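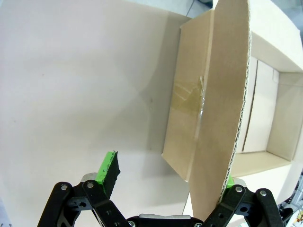
*Tape on the front wall, edges starting to lift.*

**Thread: Reusing a box with the old tape still on it**

**drevness_attic**
Moving in September and I have over 800 paperbacks to pack, so every box in the house is being considered for promotion. The one in the photo is a decent box. Corrugated, two flaps in view, a few faint creases. My question is the brown tape down the front. Peel it, or tape over it?

**Endang Menon**
Tape over it. Peel it and you take the top layer of paper with it, and then you own a box with a bald stripe.

**harahap_hauls**
Disagree. New tape on crinkled old tape is only as good as the old tape. Slit it at the seam, pull slowly and low, and accept a little baldness. I've moved 4 times and the only bottom that ever let go was a double-taped one. Cookbooks. Down a stairwell.

**Endang Menon**
That was the cookbooks, Harahap. You told us at the time it weighed as much as a dishwasher.

**harahap_hauls**
It was a small dishwasher.

**drevness_attic**
Helpful, thanks both. One more, then I'll go and measure shelves. 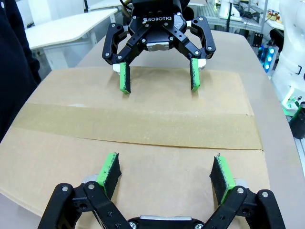
*Cardboard again, brown tape across the middle.*

**drevness_attic**
If I'm filling these with paperbacks, do I stack them flat or stand them spine down? My sister says flat. My sister also irons pillowcases.

**plelora**
Flat, and stop well before the top. Fill the gap with socks.

**harahap_hauls**
Spine down on the bottom layer, flat on top. Socks, yes.

**Endang Menon**
Flat all the way. And 2 strips of tape across the bottom seam — across, as well as along. People always forget across.

**drevness_attic**
Leaving the old tape on, then, and running new strips past it onto clean cardboard.

**harahap_hauls**
Lift with your knees.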